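4.2 What people said when the famous neighbor moved in

I should say up front that I came to this question by accident. I was supposed to be studying how small coastal towns share news (who tells whom, and how fast), and then an actor with a long-running TV show rented a house up the hill from the harbor in Evotia, and for most of June there was no other news to study. So I went with it!

Our material comes from two places. The first is the town message board, where Lumturie Dimitriou and I saved every thread that mentioned the actor, 214 posts in all. The second is a set of 29 interviews, most of them done in kitchens and one in the back of a moving van. I did the talking and Lumturie did the coding, and we swapped for the last batch so that neither of us got too fond of our own categories.

The thing that struck me first was how little of the talk was about the actor's work. Only 5 people brought up the show without my asking, and 2 of those had mixed it up with a different show. What people wanted to talk about was the sighting itself: where they were standing, what they had in the shopping bag, whether they had said hello. We ended up calling these "errand stories," because the errand gets as much room as the star does. One woman spent several minutes on the price of her fish before the actor walked into the story at all, and then he was gone again in a sentence. I loved that interview.

Errand stories also travel in a funny way. A story told on the board by the person it happened to would get a few polite replies and sink. The same story told by a cousin, with the details a bit bent, could keep going into the next week. Popescu (Stojan Popescu, whose earlier work on gossip in ski villages I lean on a lot here) found much the same with visiting athletes, and he puts it down to manners: it feels like boasting to tell your own, and it feels generous to pass on somebody else's. I think he's mostly right, though his villages were smaller and everyone there had skied with everyone.

Figure 3 goes with this section.

Then there was the privacy question, and people were more split on it than I had guessed. The board's moderators began deleting posts that gave the street name. Some members thanked them, and others pointed out (fairly, I thought) that the local paper, the Promport, had already run a photo of the front gate. The café owners we spoke to were the strictest of anyone. They would tell us what he ordered only once the recorder was off, and I've kept those orders out of the paper.

Lumturie thinks I make too much of the café owners, and we went back and forth on it one whole Wednesday. Her reading is that they were protecting a good customer.

Figure 3.

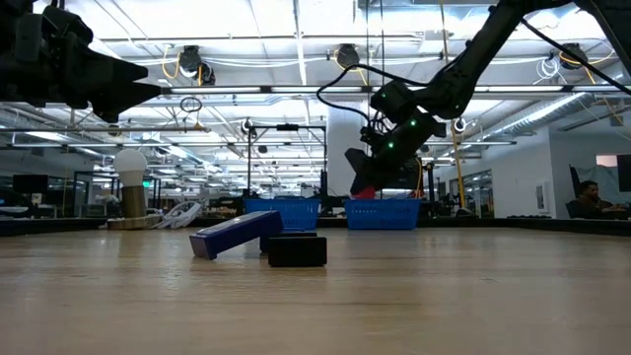
Mine is that they were protecting the town's idea of itself as a place where a famous person can buy a coffee in peace, and that this idea was older than his visit. Several of them told me, nearly word for word, the same story about a singer who had stayed years before and been left alone. I never did find anyone who had met the singer. I come back to that story in section 5, where I compare it with the one they tell in Matić.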